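December 2024

So I finally tackled the big table. If you've been reading a while you know the table, I've been complaining about it since March. It's the one good-sized wooden surface in the back room of our place on Turkitz, and everything that comes into the house with no home of its own ends up there. Mail, chargers, pens (so many pens!), and whatever I last bought thinking it would fix the problem.

I gave myself 30 minutes and a big cup of coffee. It took 2 hours. The coffee went cold, I made another one, and that went cold too.

My first mistake was starting with the pens. You sit down to test a pen and suddenly you're writing out a grocery list, and then you're wondering if you have any rice, and then you're in the kitchen. So I left them lying where they were and went after the containers, which I have way too many of. I went through a phase, okay? There was a sale at Prastley and I came home with 5 of them, all different shapes, not one of which stacks with any other.

The orange one is still my favorite. It's see-through with little ridges down the side, and when the light comes through it just glows. I tried it end to end with the frosted one to see if the pair could run along the table as a sort of low divider, pens on my side, everything else behind. I kind of love it? The black folding screen stays at the back, because I like having something plain and dark to look at when I'm supposed to be working.

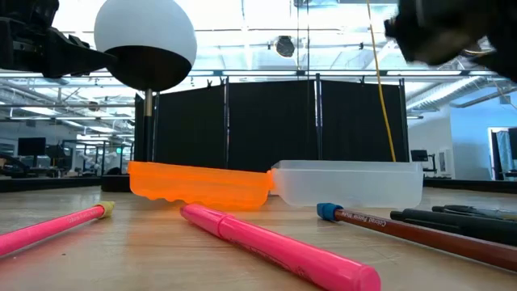

One reader, Beltrán, wrote in to say that dividers never last and that I should put the pens in one upright cup, throw out whatever doesn't fit, and stop buying containers until spring. Which, ouch, but fair. I did try the cup thing a while ago and it turned into a cup of dead pens with the good ones buried at the bottom. Maybe I need a smaller cup.

Still on my list: the cable drawer, the folder of Prernura manuals for stuff I'm pretty sure we gave away, and the pens. I'm doing the pens tomorrow, with a timer, and I'm staying out of the kitchen until they're sorted.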